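The Javano sign-in: questions we keep getting

Last updated 1/2/19

Drokville residents have been told that from September they will need a Javano account to pay rates online, book a hall or object to a planning application. We've read the council papers so you don't have to, and we're not convinced. Answers are by Huw Watkins and Lowri Lewis, who disagree on a few points and say so where they do.

What is Javano?

A phone app that holds a verified copy of your identity and passes bits of it to whichever service asks. It's sold by a company called Zerkel. Council calls it a "digital front door". We'd call it a login with your driver's licence attached.

Is it compulsory?

Council says no. The counter will stay open and you can still post a cheque. But the draft policy also says counter hours will be "reviewed in line with uptake", and we've seen that sort of phrase before. The library's paper forms were also optional until they weren't there any more.

Who decided this?

Councillors voted on it after receiving a report from the consultants Harries. The report runs to 31 pages and privacy gets 2 of them. One of those is mostly a diagram. It recommends Zerkel over the alternatives without naming the alternatives, so we've asked which ones were looked at. The reply was that this is commercially sensitive.

Didn't the public get a say?

There were 797 submissions. Council's summary describes them as "broadly supportive of modern services", which you could say of nearly anyone. The submissions themselves haven't been published, even with names removed. If most people were in favour, it's hard to see the harm in letting us read them.

What information does it collect?

Your name, date of birth, address, a photo of your face and a photo of your licence or passport. It also logs every time you use it and for which service. That last one worries us most. A list of which planning applications you looked up, and when, isn't something a council has ever needed to keep.

How long is the log kept?

The brochure says 30 days. The terms of use say "as long as required for business purposes". We asked which one applies and were told they are consistent with each other. They aren't.

Where is the data stored?

"Onshore", according to the councillors' briefing. The terms allow support staff overseas to open records when fixing a fault, so the file may sit on a server here while somebody elsewhere reads it. Huw thinks this is the biggest hole in the scheme. Lowri thinks it's normal for software of this kind and that the argument should be about who gets to see the access records. At the moment, residents don't.

Can the police get at it?

With a warrant, presumably yes, as with anything else. What we can't establish is whether they'd need one. The policy permits disclosure to "authorised agencies" and doesn't list them. We've asked for the list.

Council says it's more secure than passwords. Is that true?

It could be. Plenty of people reuse the same password everywhere, and a decent app would be safer than that. But a password can be changed after a leak and your face can't. Nobody has shown us an independent test of Javano either, only a letter from Zerkel saying one was done.

Will it save money?

The projected savings come from Zerkel's own modelling and assume almost everyone signs up in the first year. There's no figure for what happens if they don't. We'd also like to know what leaving the contract costs, as this part of the agreement is blacked out in the copy we were given.

Are you against technology?

No. Lowri builds websites for a living and Huw pays every bill he has by phone. We'd sign up for something simple that collected less and explained itself properly.

I've already signed up. Can I delete my account?

You can close it in the settings. Whether closing means deleting is another matter – the help page uses both words. Write to council, ask for confirmation that your photos have been erased, and keep the reply.

What can I do before September?

Write to your ward councillor and ask for three things: the submissions, the security test and the full list of authorised agencies. Keep it short and ask for a written answer. If you get one, please send us a copy, with your own details crossed out. We'll add anything useful to this page, including anything that proves us wrong. 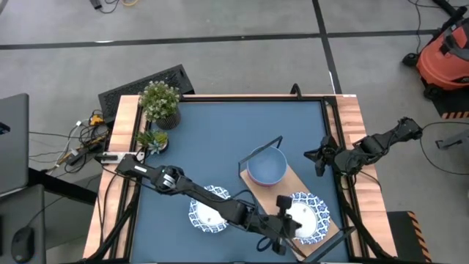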